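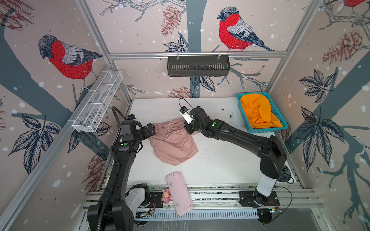
Two robot arms over a light pink garment on a white tabletop.

Onden revised rulebook set for March, with House Jang rewritten

Amell will release a revised edition of its horror role-playing game Onden in March, the publisher said on Fri 3 February. The new core book replaces both the original rulebook and the court supplement that followed it, and it makes the largest change to the setting's timeline that the game has had.

The line's developer, Tharun Thevar, wrote in a post to subscribers that the text is final and that the book is now in layout. A PDF will go to people who preordered before it reaches stores. The print version is to follow later in the same month.

Most of the attention from players has gone to House Jang, one of the six houses of the dead that rule the river city of Pumis. In the original book, Jang held the office of Ferryman, which decides who may enter or leave the city after dark. The house lost the office in the court supplement, but the two books gave different reasons. One said the last Ferryman had been removed by a vote of the other houses. The other said she had walked into the river and had not been seen again, and that the vote was held only to fill an empty chair.

The revised edition settles on the second account. The Ferryman is now officially missing, the vote took place 40 years after she was last seen, and during those years House Jang issued orders in her name. Several of those orders are reprinted in the book as handouts. One of them is the order closing the north bridge, which groups have been playing around since the first published adventure.

Thevar said the team had considered leaving both versions in place and marking one of them as rumor. "We tried it that way in the playtest and game masters kept writing in to ask which one was true," he wrote. "If a house has been forging a signature for 40 years, that gives the players something to find. Two paragraphs that disagree only give them something to argue about."

The change has effects elsewhere. The Bailiff of Pumis, who was described as the Ferryman's servant, now turns out to have taken orders from someone else for most of his career. His entry has been rewritten and is longer than before. The Archivist, who was killed in the second adventure if the players failed to reach the tower in time, is alive at the start of the new timeline, and the tower adventure is treated as not having happened yet. Groups that have already played it are advised to keep their own result and skip a short section in the chapter on the city.

The player houses are the same six as before. Two of them, Jang and the smaller House Orrel, have new starting powers. Jang characters lose Borrowed Voice, which let them repeat any sentence they had heard in the voice of the speaker, and gain Countersign, which lets them know whether a written order is genuine. Borrowed Voice is still in the book but has moved to the list of powers open to anyone who can find a teacher. Playtesters had reported that a Jang character with Borrowed Voice could end most court scenes in a single roll.

On the rules side, the dice pool is unchanged. Hunger, which was tracked in points, is now a single scale with seven steps, and each step has a written effect in place of a number. The chapter on debts between houses has been cut by half. The old table of favors is gone, and a debt is now written on a card in one sentence and handed to the character who is owed it. The cards can be traded.

The book also adds an index. The lack of one was the most common complaint about the original, which put the rules for sunlight in a sidebar in the chapter on travel.

Amell gave the length of the revised book as 928 pages in its first draft, which the company said was too long to bind in one volume at the price it wanted. The final version is shorter. Material that was cut, mostly histories of families who died out before the start of play, will be put on the publisher's website at no charge after release. Among the cut sections is the full list of the 84 Ferrymen, which was begun by readers on the game's fan wiki and later taken up by the writers.

Editors on the wiki have started to prepare for the switch. A notice on its front page asks contributors not to change any article on House Jang until the PDF is out, and says that facts from the original books will be kept under a separate heading on each page. The article on the missing Ferryman has been locked. An older theory there, that she and the founder of House Orrel are the same person, will stay on the discussion page. The new book does not mention it either way — Thevar declined to comment when asked by subscribers.

There will be a limited printing with a cloth cover, set at 2000 copies. It has the same text as the standard edition, plus a folded map of Pumis that shows the city before the north bridge was closed. Amell said the limited printing will be sold only through its own store and will not be repeated. The standard edition will be sold in stores as well.

Owners of the original PDF will get the revised PDF at a reduced price, though the company has not said how large the reduction will be. There is no similar offer for print owners. A conversion guide for running campaigns will be free. It covers the hunger scale, the two changed houses, and how to turn existing points of favor into debt cards. Characters from the court supplement who hold a city office keep the office, except for any player character who has been serving as Ferryman. For that case the guide has its own page, with three ways to continue.

The two published adventures will be reprinted later with corrected dates. A third, set inside the house of Jang during the years of the forged orders, has been written but does not have a release date. According to Thevar's post, it is meant for players who already know the secret — it puts them in the room where the letters are signed.

Preorders for both printings are open now.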